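Notebook, 13/01/2023

Fog machine, second attempt. The short is called Bradamum and it's about a haunted laundromat, so the fog has to come out of a dryer. Gil-soo wants it at ankle height, creeping. What we have is fog at chest height, in a hurry. Ran the output through a cooler with 20 pounds of ice and it dropped nicely, then rose again as soon as Joon-young opened the door to ask how it was going.

Sound: the scream is still a problem. Yi-an recorded more than 100 takes in July and the director likes the one where she stubbed her toe. Fine. Pitched it down a little, added the dryer hum underneath. Played it to Mal-soon with the lights off and she asked if we had ordered lunch.

Jump scare in reel two comes too early. Moved it back 20 frames. Now it comes too late – will split the difference tomorrow and pretend that was the plan.

Budget left is 3,185. Jong-dae wants 2,000 of it for a rubber head. I have seen the drawings and the head is the least scary thing in the picture, including the laundromat owner.
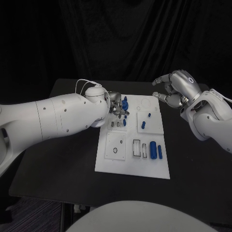 Left hand on the blue flanged part, black curtain behind.

To do: more ice, gaffer tape, return the borrowed dryer door to Visville before they ask for it. Ask Gil-soo if knee height is creepy enough.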